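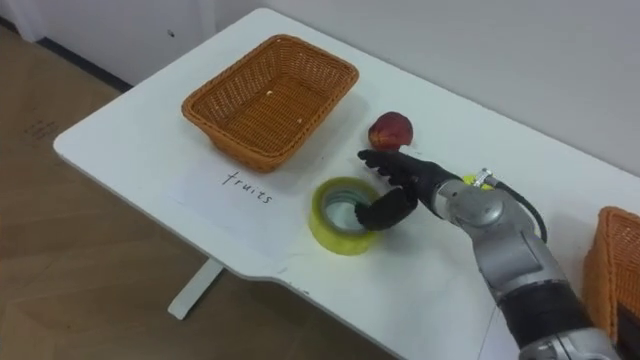 2026-06-30, Clustik sorting set, Irngate bench. Target is 70 demos. Hand starts between fruit and tape so the policy sees both classes early — Orest wants more starts like it.
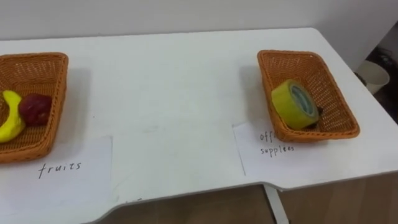 Both baskets loaded, labels in front.

Reset list:
1. Fruit back to mid-table, spacing varied. 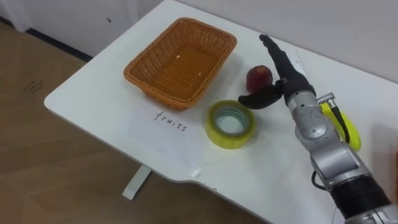 2. Log start pose before recording.

Basket grasps go in a separate split, rim contact tagged by Severyn

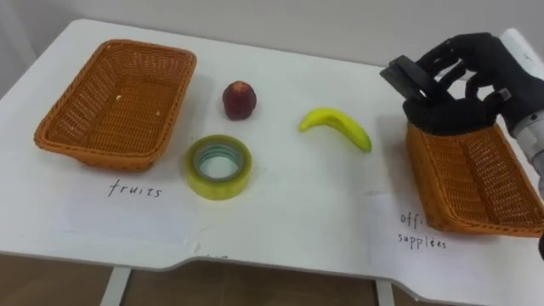

and kept out of the pick-and-place count until Antonina checks the wrist offsets. 3 takes need relabeling.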